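Minutes of the Girls in Tech Mentoring Group, End-of-Year Meeting
December 23, 2021
Posted by Alfredo Magbanua

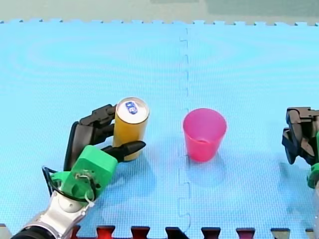
1. Welcome and apologies

Alfredo opened the meeting a little after the hour, once everyone had found a cup of something and a chair, and thanked people warmly for giving up an evening so close to the holidays. Apologies were received from both of the Okine mentors, who are traveling to see family and sent their love to all. The minutes of the last meeting were accepted with one correction: the visit in the fall was to the Bremov office and not the Bremov warehouse, which is across town and doesn't take visitors.

2. How the term went

Alfredo reported that 149 girls signed up for a mentor this term -- a number that made several people put down their cookies -- and that nearly all of the pairs are still meeting. He read out parts of a long and very kind letter from a parent at Ocampo Middle School, whose daughter had never met a woman who wrote software for a living and now talks about little else at dinner. It was agreed that the letter should be shared with all the mentors, with the family's name taken off.

There was a good, long talk about the girls who stopped coming. Three pairs ended early, two of them over bus times and one when the family moved away. The feeling in the room was that we should have asked about travel at sign-up, and the form will be changed before the next round opens.

3. Mentors and their own jobs

This item ran well over, and I don't think anyone minded. Several mentors said they find it hard to talk about their work on the weeks when the work itself is going badly. One told us she had skipped over a rough month at Venum because she wanted to sound cheerful, and then felt she had let her student down a bit. Others said their students had perked right up on hearing about a mistake, or a boss who didn't listen, or a job they had left. We agreed to add a page on this to the mentor handbook. Alfredo will write the first draft and would dearly like stories from anyone willing to share one.

4. Career evening

Bremov has kindly offered its upstairs room again for the January career evening. We have three speakers promised and would like one more, ideally someone who came to tech later in life or by a roundabout road. Names to Alfredo, please, and don't be shy about putting yourself forward. Sisters and friends are welcome, and so are brothers (this came up last year and caused some confusion at the door).

5. Any other business

The loaner laptops need to come back over the break for updates, chargers too if you can find them. A card for the front desk staff at Ocampo went around the table and was signed by all -- thank you to whoever remembered the stamps.

Actions

Alfredo: handbook page, first draft, and the parent's letter to mentors
Alfredo: add a travel question to the sign-up form
All: suggest a speaker for the career evening
All mentors: return loaner laptops

The next meeting will be in January, after the career evening, and the date will go out by email.

Contact the group secretary | © 2021 Girls in Tech Mentoring Group | Back to top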